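4.2 Equipment planning and cost allocation

The budget for the Gurkton workcell was prepared before the sorting tasks were fixed, and several lines had to be revised once the range of household objects was known. The original request to the Dellance equipment fund covered one arm, one parallel gripper, a wrist camera and a table. It made no allowance for replacement finger tips, for a second set of fingers, or for the objects themselves. All three were moved into the consumables line in March, after the first review of spending.

Quotations were invited from two suppliers, Asley and Naqvi. The Asley offer was lower at the point of purchase but treated the gripper as a sealed unit, so that a damaged finger would have required return of the whole assembly. The Naqvi offer listed fingers, mounting screws and the camera bracket as separate items. The price difference between the two gripper packages was $709. The laboratory chose the Naqvi package on the basis of expected repair costs over the life of the project, and the purchase price of the gripper and its spares came to $3,306.

Flatware was the class of object that had the greatest effect on this decision. Spoons have thin handles and lie close to the table surface, and when they cross one another the fingers must close on one handle while another lies directly behind it. Finger tips used on this class were expected to wear sooner than those used on boxes or jars, and the budget was set accordingly. Figure 7 shows the wrist camera view with the fingers on either side of the handle of a teal spoon, and with two iridescent metal spoons in the same pile.

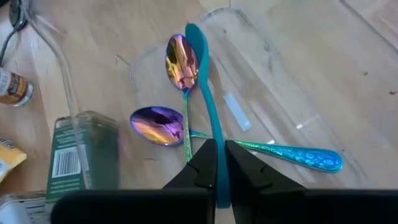
Reading time for this section: 2 min

Figure 7. Flatware task, wrist camera view. Clear plastic packaging lies beneath the spoons.

Two features of this task carried a cost that the first plan did not include. The first is surface finish. Mirror-like metal and clear plastic both produce reflections, and the camera supplied in the base package had fixed exposure. An adjustable model was therefore added to the order. The second is the handling of packaging. Transparent trays show up mainly as faint outlines against the wood, and the working group decided that annotation hours for these items should be charged to the equipment plan and not to general staff time. The annotation allowance was set at up to 17 hours per object class.

The object set was bought from ordinary retail sources. This kept the cost low but made exact replacement difficult, as patterned or colored goods are often withdrawn from sale. We recommend that laboratories planning a similar purchase buy duplicates of every item at the start and store them apart from the working set. At Gurkton, duplicates were bought only for the flatware and the tins.

Installation was scheduled for a Saturday to avoid closing the shared workshop. The weekend rate for the electrician was charged to the building account and is not part of the totals given in this section. Power, floor space and network access are likewise excluded. Service cover beyond the warranty period was quoted by Naqvi but had not been ordered when this paper was prepared.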